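3. Study area, households and method

3.1 The town and the collection round

Indlow is a former rail town on the inland side of the range. Kerbside recycling began late there, and the round was extended to the outlying streets (Carko Road and the old workers' cottages behind it) only after the transfer station was rebuilt. Two bins per household: red lid for general waste, yellow lid for recycling. No green bin at the time of the study. Organics went in the red bin, or in the compost, or to the chooks.

We chose Indlow for three reasons, one of them practical. The council let us have the run sheets. It is small enough that a whole-town mail-out was affordable. And the town had never been surveyed on household sorting, so residents weren't sick of us yet. Comparable work has mostly been done in metropolitan councils where flats, shared bins and high turnover make it hard to follow a single household for any length of time. Indlow is mostly detached houses. Bins stay with the house.

3.2 Recruitment and response

The mail-out went to 1331 addresses. Completed forms came back from 695 of them, a response rate we were pleased with given that the only incentive was a fridge magnet with the bin calendar on it. Forms that arrived after the closing date were kept aside and are not analysed here. Renters are under-represented, as in nearly every survey of this kind, and so are households with children under five. We have not weighted for either. Weighting was tried and moved the main results very little, but it made the tables harder to read and we dropped it.

From the returned forms we drew a smaller group of 69 households for the kitchen interviews. Selection was by street segment, then by whoever said yes on the phone. Not random, strictly. The first author (Sakamoto) did the interviews on the western side of the line and McIver the eastern side, then we swapped for the second visit so that no household saw the same interviewer twice. Interviews took place in the kitchen or laundry, wherever the rubbish was usually sorted, and the householder was asked to talk through what they did with the last few things they had thrown out.

3.3 The sorting diary

Each interview household kept a diary between the two visits. One line per item they were unsure about: what it was, what they did with it, who decided. The last column was added at the pilot stage after a woman told us that her husband put everything soft in the yellow bin and she took it out again at night. It proved to be the most useful column in the whole form. Disagreement inside the household is largely invisible to a bin audit, which sees only the outcome.

Diaries varied a lot. Some people wrote half a page on a single yoghurt tub. Others put a tick. We accepted both, and coded an entry as usable if the item and the final bin could be made out. Handwriting was a problem with the pencil diaries and next time we would supply pens.

3.4 Coding

Entries were coded by both authors independently against a scheme adapted from Papadopoulos, whose categories (certain, habitual, guessed, deferred) were written for paper and glass only. We added a fifth, 'hoped', for items the person believed probably could not be recycled but put in the yellow bin anyway. The industry word is wishcycling. We avoided it in the interviews as it sounded like a telling-off.

Where the two of us disagreed the entry was discussed and a single code agreed on. Most disagreements were between 'guessed' and 'hoped', and came down to how much one reads into a remark like "worth a go". We are aware that this is soft ground. A reader who prefers to treat the two as one category can do so without upsetting the argument in Section 4, though the distinction matters for what we say about stickers.

3.5 Which items cause trouble

The troublesome items were much the same from street to street. Biscuit trays, the black plastic ones especially. Coffee cups and their lids. Milk cartons with a plastic spout. Foil, clean or otherwise. Pizza boxes, over which feelings ran high. Glass that isn't a bottle or a jar – drinking glasses, oven dishes, a light shade in one case. Soft plastics came up in nearly every diary, with a wide spread of answers, and a good many people had at some time carried them to the supermarket and then lost the habit.

Householders drew on three sources when they were unsure: the lid sticker, the symbol moulded into the item, and whoever else was in the room. The lid sticker was consulted least. On many bins it had faded, and on the older ones it predated the current contractor and was wrong about cartons. The moulded symbol was consulted often and misunderstood just as often, the triangle of arrows being taken as a promise that the thing would be recycled when the number inside it only identifies the resin.

The third source, other people, has had less attention than it deserves. Children brought rules home from school and were usually believed. Visiting relatives from the city brought rules from another council and were also believed, which is a worry, because lists differ from one council to the next. Several diaries record an item changing bins after a visit.

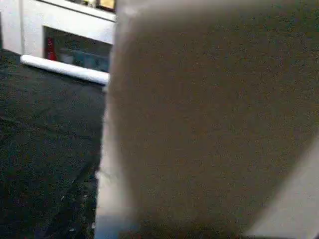 Figure 2. Close view, muted taupe surface with fine speckling.

A related matter is rinsing. Almost all interview households rinsed something, but the threshold varied: jam jars yes, peanut butter jars only if there was hot water going, sauce bottles hardly ever. During the second visit, people on tank water told us they rinsed less and felt bad about it. The council leaflet says "rinse lightly" and gives no further guidance. Two householders used the dishwasher for recycling, both a bit sheepish about it.

3.6 Limits of the approach

Diaries change behaviour. Some participants said as much, that writing an item down made them go and look it up, so the share of 'guessed' entries probably falls as the diary goes on. We did not run a control group without diaries and cant say how large this effect is. The contractor, Perker, offered us contamination figures by truck, but a truck covers several streets and mixes our households with everyone else's. The figures were read for background and are not reported.

There is also the question of what people will say in their own kitchen to a stranger with a clipboard. Nobody likes to be caught out over a bin. We tried to ease this by opening with items that we ourselves had got wrong (Sakamoto: receipts, McIver: the lids off takeaway cups) and the conversation did loosen after that, in most homes. In a few it did not, and those interviews are short.

Last, the study covers summer, when there are more drink containers, more visitors, and more reasons to shut the bin quickly and get back inside. Interviews finished in January. A winter round would likely show less glass and more ash – several of the cottages still burn wood, and where the ash goes was an argument in its own right. We return to it breifly in Section 5.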